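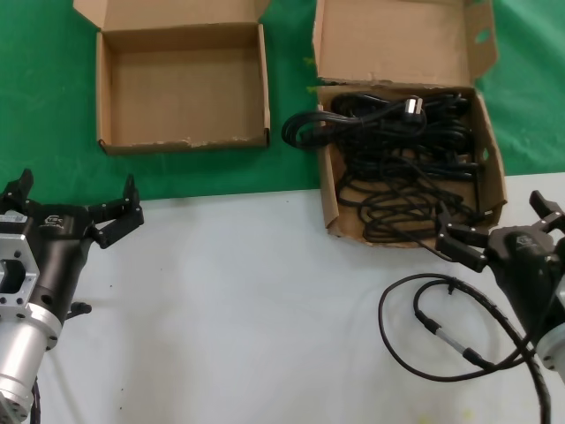 읽는 시간 6분

전원 코드 보관(電源 cord 保管)은 사용하지 않는 전원 코드와 연장선을 손상 없이 모아 두고 필요할 때 꺼내 쓸 수 있도록 분류, 감기, 수납하는 작업을 말한다. 가정, 사무실, 행사 장비 창고, 시험실에서 이루어지며, 대상은 기기에서 분리되는 착탈식 코드, 연장 코드, 어댑터의 교류 측 코드 등이다. 통신선과 음향선의 보관은 원리가 비슷하나 허용 굽힘 반경과 차폐층의 취급이 다르므로 보통 별도로 다룬다.

개요

전원 코드는 도체, 절연체, 외피(시스)의 세 부분으로 이루어진 가요성 전선이며, 한쪽 끝에 플러그, 다른 쪽 끝에 기기용 커넥터가 달린다. 도체는 가는 구리선 여러 가닥을 꼬아 만든 연선이 일반적이다. 연선은 단선보다 반복 굽힘에 강하지만, 같은 지점이 계속 꺾이면 소선이 하나씩 끊어져 유효 단면적이 줄어든다. 유효 단면적이 줄어든 지점은 통전 시 국부적으로 발열한다. 보관 작업의 기술적 목적은 이러한 꺾임을 피하고, 외피의 눌림과 플러그 핀의 변형을 막는 데 있다.

수납 방식

수납 방식은 크게 산적식, 개별 결속식, 걸이식으로 나뉜다.

산적식은 코드를 묶지 않은 채 상자나 서랍에 쌓아 두는 방식이다. 투입에 걸리는 시간이 짧고 별도의 부속이 필요하지 않아 가장 널리 쓰인다. 단점은 엉킴이다. 느슨한 고리가 서로 겹치면 한 가닥을 당길 때 이웃한 고리가 조여지고, 플러그가 고리 사이에 걸려 매듭과 비슷한 상태가 된다. 상자의 벽이 낮으면 고리가 벽을 넘어 밖으로 처지기도 하며, 이때 벽의 모서리에 닿은 부분에 하중이 집중된다. 코드의 색과 굵기가 같을수록 한 가닥의 시작과 끝을 눈으로 추적하기 어렵다.

개별 결속식은 코드를 한 줄씩 감아 면 파스너나 고무 띠로 묶은 뒤 용기에 넣는 방식이다. 용적 효율은 코드의 길이가 고를 때 높아진다. 금속 심이 든 결속선은 조임이 강할 경우 외피에 자국을 남기므로 장기 보관에는 권장되지 않는다. 일회용 케이블 타이도 제거할 때 절단 공구가 외피를 건드릴 위험이 있다.

걸이식은 벽면의 고리나 봉에 코드를 거는 방식으로, 품목이 한눈에 보이고 통풍이 된다. 폭이 좁은 못에 걸면 접점에서 코드가 급하게 꺾이므로 폭이 넓은 받침을 쓴다.

골판지 상자의 사용

골판지 상자는 전원 코드의 임시 수납과 운반에 흔히 사용된다. 가볍고 접어서 보관할 수 있으며, 뚜껑이 몸체에 붙은 일체형은 뚜껑을 뒤로 세운 상태에서 작업할 수 있다. 마찰에 의한 외피 손상도 금속 용기에 비해 적다.

한계도 뚜렷하다. 골판지는 습기를 흡수하면 압축 강도가 떨어지고, 모서리와 앞쪽 테두리가 반복 취급으로 먼저 마모된다. 테두리의 긁힘이나 모서리의 찌그러짐은 외관상의 결함에 그치는 경우가 많으나, 바닥 접합부가 벌어진 상자는 교체한다. 측면에 구멍이 있는 상자에서는 가는 코드의 끝이 구멍으로 빠져나와 다른 상자와 얽힐 수 있다.

상자 간 옮김 분류

산적 상태의 코드를 정리할 때는 상자 두 개를 나란히 놓고 한쪽에서 다른 쪽으로 옮기는 방법이 쓰인다. 채워진 쪽을 원상자, 빈 쪽을 수용 상자라 한다. 작업면에는 미끄럼을 줄이기 위해 천을 깔기도 하며, 검은색 코드를 다룰 때는 바탕과의 명도 차이가 큰 색을 택하면 가닥의 윤곽을 구별하기 쉽다.

절차는 위쪽에 드러난 플러그를 찾는 데서 시작한다. 금속 핀은 빛을 반사하므로 검은 피복 사이에서도 식별이 비교적 용이하다. 플러그 몸체를 잡고 수직으로 조금 들어 올린 다음, 딸려 오는 고리를 다른 손으로 눌러 분리한다. 저항이 느껴지면 당기는 힘을 늘리지 않고 반대쪽 끝을 찾아 고리 밖으로 빼낸다. 코드의 중간을 잡아당기면 엉킴이 원상자 안쪽으로 옮겨 갈 뿐이며, 가는 가닥에서는 커넥터 접합부에 인장력이 걸린다.

물류 용역 업체 테르크브리지(Terkbridge)의 장비 창고에서는 이 방법으로 코드 89개를 분류한 작업 기록을 남겼다. 기록에 따르면 엉킴이 심한 원상자에서는 맨 위 가닥부터 차례로 꺼내는 것보다 양 끝이 모두 드러난 가닥을 먼저 꺼내는 편이 전체 시간이 짧았다. 기록을 작성한 악셀 비스고르(Aksel Bisgaard)는 상자 하나에 넣는 코드를 60개 이하로 제한할 것을 제안하였다. 다만 이 수치는 해당 창고에서 쓰던 상자의 크기를 전제로 한 것으로, 일반적인 기준으로 보기는 어렵다.

감기 방법

팔꿈치와 손 사이에 감는 방법은 한 바퀴마다 같은 방향의 비틀림이 누적되어, 풀었을 때 코드가 나선형으로 말리는 원인이 된다. 이를 피하기 위해 고리를 한 번은 바깥으로, 한 번은 안으로 뒤집어 번갈아 쌓는 상하 교대 감기를 쓴다. 짧은 기기용 코드는 교대 감기의 효과가 작으므로 단순히 두세 번 접어 묶어도 무방하다. 이 경우에도 접힌 끝은 둥글게 남긴다.

브로비에르(Brovier) 사내 취급 지침은 고리의 안지름을 코드 외경의 4배 이상으로 정하고, 묶음 하나의 무게를 700그램 이하로 제한한다. 오드손(Oddsson) 창고의 지침에는 안지름 규정이 없고 플러그를 묶음의 바깥쪽에 두도록 한 조항만 있다.

점검과 표시

보관 전 점검 항목은 외피의 갈라짐, 플러그 핀의 휨과 변색, 핀 뿌리의 그을음, 커넥터 목 부분의 느슨함이다. 외피 안쪽의 절연체가 보이는 코드는 테이프로 보수하지 않고 폐기 대상으로 분류한다. 표면이 끈적이는 코드는 가소제가 배어 나온 것일 수 있으며, 다른 코드와 맞닿지 않게 따로 둔다.

표시는 코드 양 끝에 하는 것이 원칙이다. 한쪽 끝에만 표시하면 엉킨 상태에서 반대쪽 끝을 확인할 수 없다. 표시 내용은 정격 전류, 길이, 커넥터 형식이며, 적용 기기를 병기하기도 한다. 플롤텔(Ploltell) 방식으로 불리는 색 띠 표시는 길이를 띠의 색으로, 커넥터 형식을 띠의 수로 나타낸다. 검은 외피에는 짙은 남색이나 갈색 띠를 쓰지 않는다.

보관 환경

직사광선과 열원을 피하고 건조한 곳에 둔다. 염화비닐 외피는 저온에서 굳으므로 추운 창고에서 꺼낸 코드는 실온에 둔 뒤 푼다. 감긴 상태의 연장 코드에 부하를 걸면 열이 빠져나가지 못하므로, 사용할 때는 전체 길이를 풀어야 한다. 상자를 쌓는 경우 코드가 든 상자 위에는 빈 상자나 가벼운 상자만 올린다.

같이 보기

연장 코드
케이블 타이
골판지 상자
허용 굽힘 반경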